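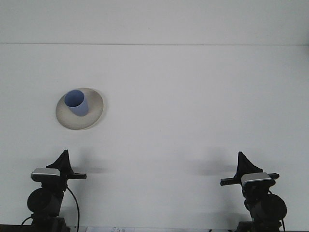

Revis bench, both arms parked. Cup on plate, left of centre.

Revis Two-Arm Bench: cup and plate evaluation set

Revis is a bench and software package for measuring how well a learned control policy handles small household objects. It is supplied by Wunberg to research groups who want repeatable trials on two arms without building the fixture themselves. This page covers the cup and plate task and the scoring method supplied with it.

Method

The task uses one cup and one plate. Each trial begins from a start layout drawn from a list held in the software. The operator sets the objects by hand, checks them against an overlay from the fixed camera and releases the arms. A trial ends when the policy signals that it has finished or when the time limit of 180 seconds is reached.

The start list has 12 layouts. Some place the cup upright, some on its side, and the distance between cup and plate is varied. The same list is used for every policy under test, in the same order, so that results can be compared layout by layout.
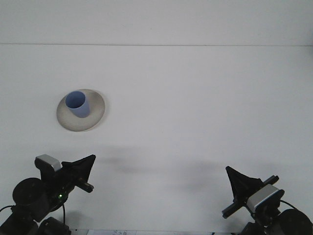
Grippers clear of the objects, as required when a layout is checked.

Scoring

Each trial is scored on three points: whether the cup is gripped, whether it is released on the plate, and whether the plate stays inside its allowed zone. The points are logged separately. A single pass or fail figure is also given, but we advise against quoting it alone, as two policies with the same pass rate can fail at quite different stages.

Reference result

The reference policy was trained on 454 demonstrations recorded on the same model of bench. Most of its failed trials were lost at the grip stage, on layouts with the cup on its side. Once a grip was held, release was rarely the cause of failure. Adding a second approach angle to the training set reduced the grip failures but lengthened the average trial.

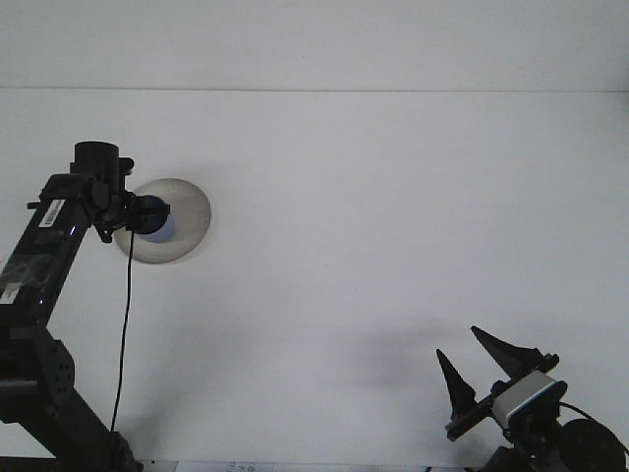 Left arm extended over the plate, right gripper open at the near corner.

Supplied with the set

Two arms with fin-shaped fingers
Wrist cameras, one per arm
Fixed overview camera and mount
White table surface and rear panel
Cup, plate and 3 spare finger pairs
Start list, overlay tool and scoring scripts

Fingers are made for us by Fabbri and can be ordered singly. The scoring scripts will read logs from the older Hustico controller after conversion; the converter is in the tools folder.
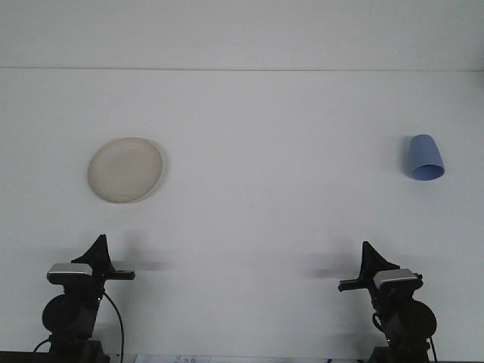 Tekle Alemneh wrote in March that the separate stage scores had been more use to him than the pass rate, but that he would like the start list to include layouts with the plate turned upside down. These are planned for the next release of the list and will be kept apart from the present layouts, so that earlier results remain valid.

Orders and technical questions: Tiziana Sartori, Wunberg.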